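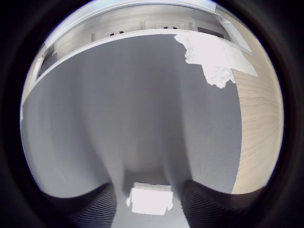 Arsenault Fund, Small Workshops Program
Progress report from the Cusgate bench room
9 September 2020

Period covered: July to date

The grant was given to refit the bench room at Cusgate so that small-parts work could be done there on marked work areas. The main work was the tables, the mats and the way the mats are held down. Most of what we planned for this period is finished. The storage side is behind, and the reasons are given further on.

Tables and power

The wood-grain tabletops are in place and set against the gray partitions. We kept the tops uncoated for now. The supplier, Benus, offered a clear film for them, but the sample lifted at the corners after a week and we sent it back. Outlet boxes have been placed at the far side of the tables, which keeps cords from crossing the front edge. One box had to be moved twice before the mat would lie square next to it. It still sits close, and the tape at that corner has to be folded in tight.

Mats

Each work area has a dark gray mat. The color was chosen so that small light-colored parts are easy to find. We tried working straight on the wood first, and pale parts were too easily lost against the grain. The matte surface also gives less glare under the room lights, which was a complaint in the old room.

The mats are fixed at the corners with white masking tape. This was meant as a stopgap for the first 2 weeks and we are still using it. It holds well enough for daily work and comes off the wood without leaving a mark, but it looks untidy, and the torn ends pick up lint. People add a new strip over the old one instead of replacing it, so the corners build up. We have asked everyone to pull the old tape before putting down new.
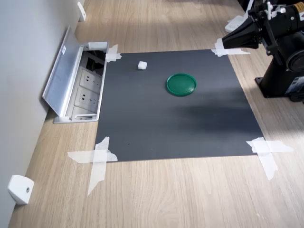 Small parts and lids are now set out directly on the mat before a task begins, with bare space left between them. In the old room everything came to the bench in a tray and was tipped out, and parts ended up on the floor. The new way takes a little longer at the start. Those using the benches say they prefer it, and we have had fewer requests for replacement cubes. The green lids are also used as shallow dishes when there is something loose to keep together.

Two problems remain on the benches. The first is lint and specks on the mats, which show up clearly on the dark surface. A lint roller at each table has helped, but it needs to be used at the end of each session and often is not. The second is shadow. Anything standing over a work area darkens part of the mat, and the ceiling lights alone do not make up for it. We would like to try a low lamp clamped to the partition side.

Storage

The shelving ordered through Droneo has not been delivered. We were given a date in July, then a later one, and we now have no firm date. Spare mats and parts are in cardboard boxes under the tables in the meantime. If the order has not shipped by the next report we will ask to cancel it and buy locally. Nothing has been paid on this order.

Spending

Spending on mats, tape and outlet boxes in this period came to $875. A further $200 was set aside for lamps and has not been touched. Receipts are attached in the usual folder. The return of the film sample to Benus cost us postage only, and we have not charged that to the grant.

Work for the next period

Replace the masking tape with a low-profile fixing that can be lifted for cleaning. We have 5 types of corner clip on trial order and will pick one after using them on a single table.
Fit one clamp lamp and check it at different times of day before ordering more.
Settle the shelving order one way or the other.
Write a short card for each table on clearing and cleaning the mat.

We have one request. The original budget line for fixings allows only for tape, and the clips will cost more. We would like your agreement to move part of the unspent lamp money to cover them if a single lamp per table proves to be enough. A reply before the trial clips are returned would let us order without a gap.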